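### Go look at your browser extensions (yes, now)

I had eleven extensions in my browser. I would have told you four, maybe five, and I write a newsletter about this stuff!

What got me looking was Bandus, the little coupon finder I installed years ago and used perhaps twice. In February it popped up a box asking for permission to "read and change all your data on all websites." It had never needed that before. I poked around and found that the extension had been sold to an outfit called Arkine, and the new version came with a new privacy policy that I read over lunch and did not enjoy.

Selling an extension is perfectly legal, by the way. The catch is that updates arrive on their own, so the thing you picked and trusted can end up belonging to someone else while it sits quietly next to your address bar. The reviews stay, the icon stays, and you may get one small pop-up if you're lucky.

So I did a clear-out. In Chrome or Edge, click the puzzle piece and then the manage option. In Firefox it's under Add-ons and themes. Open the details for each one and look at site access. A grammar checker does need to see what you type. A thing that changes your new tab background should not need to see your bank.

I removed six outright and switched two more to run only when I click them – a setting I'd completely forgotten was there. Pages do feel quicker, although that could be wishful thinking. 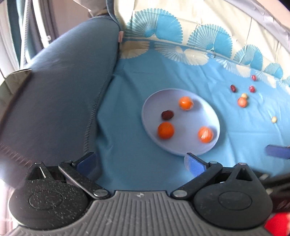 *Marian Lowell*

A few of you wrote in after the last issue to ask if turning an extension off is as good as removing it. For a day or two, sure. But I'd remove it, because anything that's only switched off is one stray click from being back on. And if you had Bandus saving store logins for you, change those passwords after you take it out, starting with the one on your email.

Check your work computer too, and if it's managed by your IT people, ask them before you pull anything. Next month I'm doing phone keyboards, so send me the name of the one you use.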